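Software Engineer, Tracking and Planning (reference 3198)

Prullard is looking for a software engineer to join the group that writes Ekilon, our code for turning hand-held gripper recordings into motions a robot arm can follow. The post is full time, based at our Cuevas office, and open until filled. Applications are read as they come in, so an early one helps.

The group has people working on tracking, on time alignment and on the planner. You would sit between the first and the last of these. Most weeks you will spend three or four days writing code and the remainder in the recording room, where the data comes from. We expect everyone who works on the tracker to record with the grippers themselves.

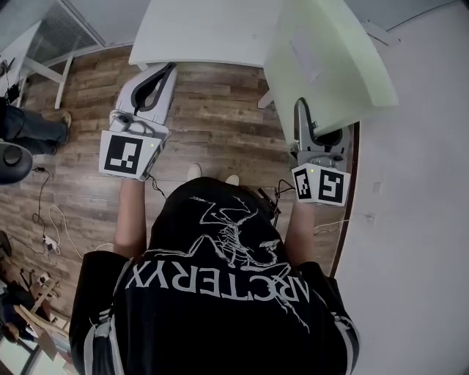
Two-handed recording with marker cubes on both grippers.

The main parts of the job are:

Pose estimation from printed markers and wide-angle images, including what to do when a marker is hidden by an arm or seen at a steep angle.

Calibration of strongly curved lenses. Our present routine works but takes too long, and it needs a person who understands it to run it. We want to change both.

Keeping the two hand tracks and the image streams on one clock. Binitz, our replay tool, shows the tracks side by side and flags gaps. It has 158 open tickets, and a fair share of them would be yours. 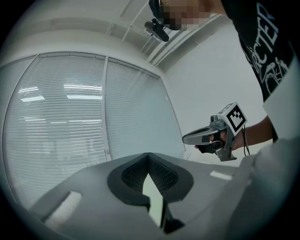 Reflections and overhead lighting also give the tracker trouble, and we would like someone who has dealt with that sort of thing before, in any field. Survey work, film or motion capture would all count.

You should be comfortable in C++ and Python, know your way around rigid-body transforms, and be able to read a log file with patience. Experience with planning for two arms is useful - we can teach it if the rest is there. A degree is not required. Please do not send a long list of libraries.

We offer 27 days of leave, a pension, and flexible hours outside the morning meeting at 9.45. One day a week from home is normal once you have settled in.

To apply, send a CV and one page on a bug that took you a long time to find. Put the reference in the subject line. There is a first call of half an hour, then a visit with a paid exercise on recorded data. Questions about the work can go to Iñaki Pastor, who leads the group, on extension 792.

© Prullard | Contact | Privacy | Back to top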